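Re: [cell-users] Right arm not releasing after drawstring pull
Reading time: 3 minutes

Leonie Weidemann wrote:

> We had the same stop again on the two-arm cell last night. Bag closed, both
> grippers still on it, then the right arm goes into protective stop and won't
> take a release command. Log says "external force limit, wrist". Power cycle
> clears it, but then the arm sags a little and drags the bag with it. Is this
> the gripper, the force estimate, or us? We're on the stock Pisum release
> and haven't touched the limits.
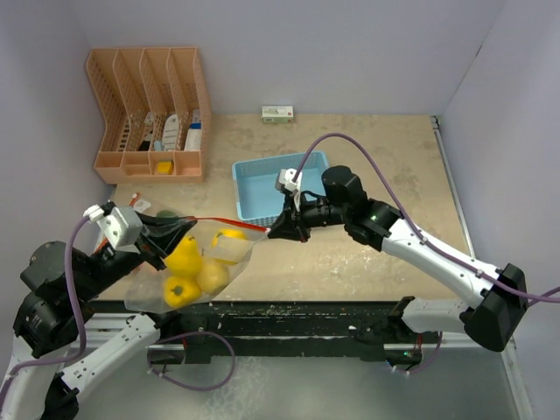
Leonie,

I don't think it's the gripper. We chased this for most of November and changed the fingers twice before anyone looked at the force log properly.

The trouble is in the hold at the end of the pull. When the drawstring goes tight, the two arms are joined through the bag. Each controller is still trying to reach its own target position, and if those targets are a few millimetres further apart than the bag allows, neither arm gets there. The position error stays, the integral term keeps adding to it, and the estimated force climbs although nothing is moving. On ours it took four or five seconds to reach the limit. With an empty bag it never happened at all, so our bench tests passed every time. Put some peppers in and the bag won't give in the same way.

The release fault is a separate thing. In the stock settings the gripper command goes through the same queue as the arm motion, and a protective stop freezes the queue. Your release is sitting in there behind a move that will never finish. Esko Riihimäki found this by reading the queue dump, and I'd ask you to check yours before changing anything. If you see a pending move with the release behind it, you have our fault.

What we changed:

1. Integral gain on the right arm goes to zero once the string is judged tight. The left arm holds position and the right arm only follows.

2. The hold has a timeout. Ours is 2,000 ms, after which the right gripper opens whatever the force reading says.

3. Gripper release has its own channel, outside the motion queue. It still works in a protective stop.

4. After any stop, the arms may not be powered down while both grippers are closed. The start-up script checks and refuses.

Number four came from a near miss. Arvo Tuominen reached in to free a bag after a stop, somebody else cycled the power, and the elbow dropped onto the back of his hand. He had a bruise and nothing worse, but it went into the accident book and we were shut for the afternoon. Please don't let anyone clear a bag by hand with the power on, or while someone else is at the switch. Cut the string if you have to. Bags are cheap.

Since the change we have run 2,966 closes with no force stops on the right arm. There were two timeouts, both with the string caught in the finger pad, and both released as they should. Before it, the longest clean run we managed was 953.

One thing I can't explain yet. The wrist force estimate on the right arm reads high after a long reach to the left, even with nothing in the gripper. It may be cable drag. Lukian Antoniuk wants to re-run the payload identification with the cable tied differently, and I'll post the numbers when he has them. Until then I would not raise the limit to get round the stops — that only means more stored pull when something does let go.

If you send me the queue dump and the wrist force trace from last night I'll look at them tomorrow morning. The trace needs to start before the pull, otherwise we can't see the offset.

Everett Pennington

Comments (3)

esko_r: The dump is only kept until the next power cycle. Copy it off first.

Leonie W.: Checked. One pending move, release right behind it. Trace is on its way to you.

gill_bench: Does the separate release channel need the newer gripper firmware? Ours ignores it.

Recent in this list
Pisum: start-up script refuses after clean shutdown
Payload identification with cables fitted
Wastik finger pads, wear after long runs
Accident book entries, who signs?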